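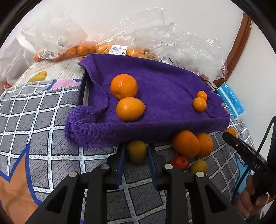 I have been making marmalade every August for six years now, which I know is the wrong time of year, but August is when my kitchen is quiet and I have the patience for it, so there we are. A few things I've picked up, if anybody would like them (get a cup of tea, I go on a bit).

First, the fruit. I used to buy whatever was biggest and shiniest and then wonder why the flavor was flat. These days I pick each one up and go for the ones that feel heavy in the hand. A rough peel doesn't bother me at all, and neither does a funny shape!

The stall I love is at the Dondimau market, right by the steps, and they let you mix sizes in one bag. I get there at 7 in the morning if I can drag myself out of bed. By ten all the good small ones have gone and you're left with the big thick-skinned fellows.

Slicing the peel takes me an entire evening and I wouldn't give it up for anything. Radio on, sharp knife, little bowl for the seeds. I tried doing it in the food processor once and got something like wet sawdust, and my whole street got a jar of it that year (sorry, street).

Soak the peel overnight, please. I know the recipe on the back of the Nandero sugar bag says you can skip it. I've skipped it. The peel stayed chewy through two hours of boiling and I ended up eating around it at breakfast until Christmas.

For the set, I keep three saucers in the freezer. A spoonful on a cold saucer, wait a minute, give it a push with your finger. If it wrinkles, turn off the heat and leave the pot alone for a bit before you fill the jars, or all your peel floats to the top.

Somebody asked last time about adding ginger. Yes! Fresh, grated, more than you think. I've also had it with a splash of whiskey in a tea room out in Lidosness and I still think about that slice of toast, so that's going in one batch this year and I'll let you all know how it goes.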